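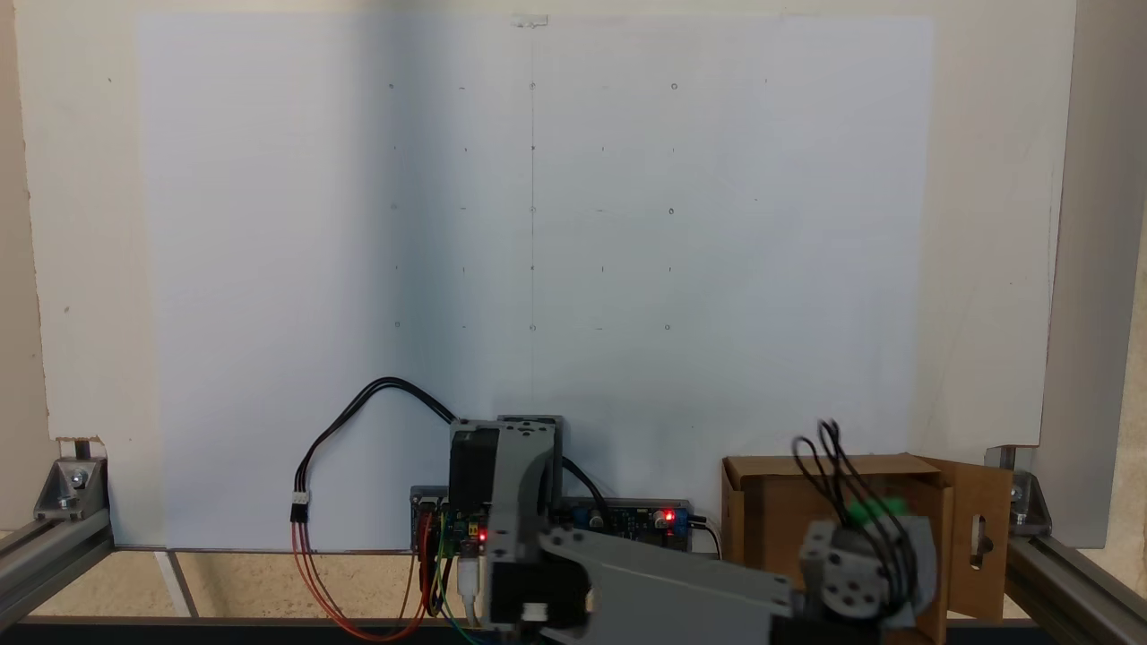
Godico Window and Door Schedule Data
README, release 4

Contents
This package holds the replacement glazing schedule kept by Godico for its residential jobs. It has 1,914 rows, one per opening. An opening is a single hole in the wall; a bay with three lights is three rows sharing a bay_id.

Files
openings.csv - one row per opening
units.csv - sealed units, joined on opening_id
hardware.csv - hinges, stays, locks and handles
colours.csv - frame colour codes, inside and outside faces listed separately

Main fields in openings.csv
opening_id: integer, never reused.
style: awning, casement, sliding, double-hung, fixed, tilt-and-turn.
frame: aluminium, timber, uPVC, composite.
width_mm, height_mm: brick-to-brick, smallest of three readings.
sill_depth_mm: blank where the sill was not measured.
storey: 0 is ground.
flyscreen: y, n or blank. Blank means not asked.
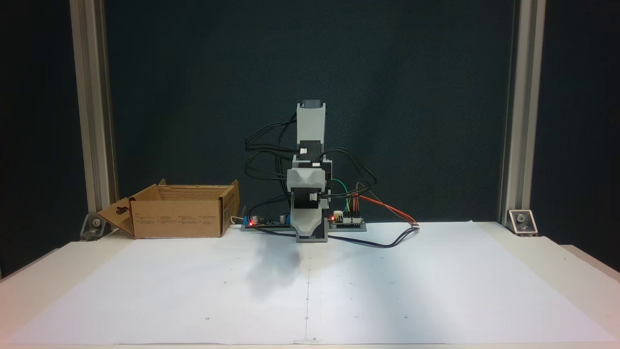 Arm at centre, a circuit board on either side of the foot.

Measuring conventions
All sizes are in millimetres. Widths are read at head, centre and sill, heights at left, centre and right. A deduction of 20 mm is taken off both at ordering and is not applied in this file. Rows imported from the old Kosska order book were already deducted; they carry source = K and the deduction has been added back.

Openings wider than 1,000 mm in sliding style should have a value in track_type. Where they don't, the original sheet was illegible and we left the field empty.

Glazing codes
DG is double glazed, TG triple, SG single. A trailing L marks a low-emissivity coating and a trailing A marks argon fill, so DGLA is both. Toughened glass is flagged in its own column. The Aretico product codes in units.csv are retained as typed, including the lower-case ones.

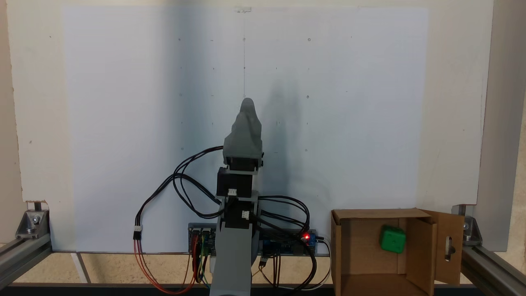 Vol. 4, p. 7

Known problems
Laundry and garage doors were entered as windows in the earliest batch. Filter on sill_depth_mm = 0 to catch most of them.
Grey and charcoal share a code in colours.csv before release 3.
Heritage timber sashes from the Steinarsdóttir contract have no weight recorded, so balance sizes can't be derived from this data.

Checks
Ingvar Vestergaard re-keyed 100 rows from the paper sheets. Differences were confined to hardware finish and were corrected in this release. No check has been made of storey.

Changes
Release 4 - added flyscreen, split colour by face.
Release 3 - separate code for charcoal.

Contact
Corrections go to Asger Egilsson with the opening_id and a photo of the sheet. Files are rebuilt on Thursday.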